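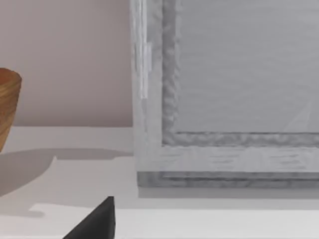

Week 4: Does drinking more water do what the posters say?

The "eight glasses a day" rule is older than most of you and has never had much behind it. Read the Ivarton handout first, then come back to these notes.

Start with the Drorkstead survey. It asked 668 office workers how much they drank and how alert they felt. Both answers came from memory, on the same form. People who believe water wakes them up will report both.
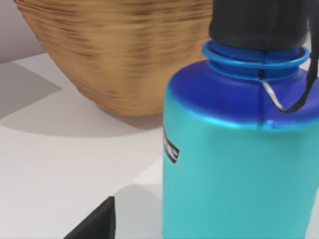
Container size is a better topic, and the evidence is only slightly less thin. The Damgaard trial gave one group a large bottle and the other a cup. A two-tone blue bottle with a black cap, like the one here, tells you nothing about how much you've had unless you know what it holds. The trial assumed 800 ml and multiplied by refills. Spills, tea and plants were ignored.
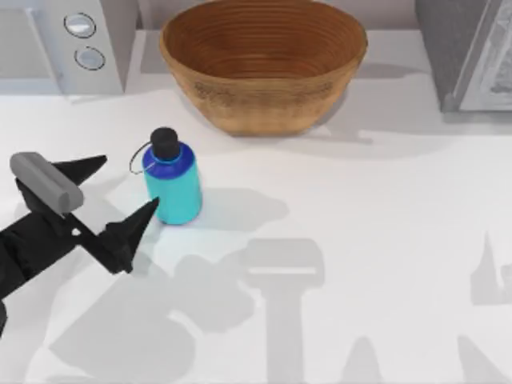 Fig. 2. Water bottle with screw cap and strap.

Then there is dropout. Over 27 people left the cup group before the end, and the paper gives them one line. Ask why they left. If they were the thirsty ones, the result is worthless.
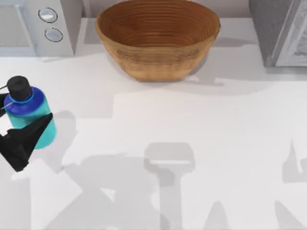 The Feratcombe team repeated the trial and found no difference, which the posters don't mention. I wouldn't lean on that one either, as it ran for a single cool month.

For Wednesday: pick one claim from a poster and find where the number came from.

Last updated: November
Filed under: Course Notes > Reading Health Claims

Comments (3)

wk_reader: Was the alertness scale the same in both trials?

Marlpit: My gym still has the eight glasses poster up.

second_row: Link to the Ivarton handout is dead for me.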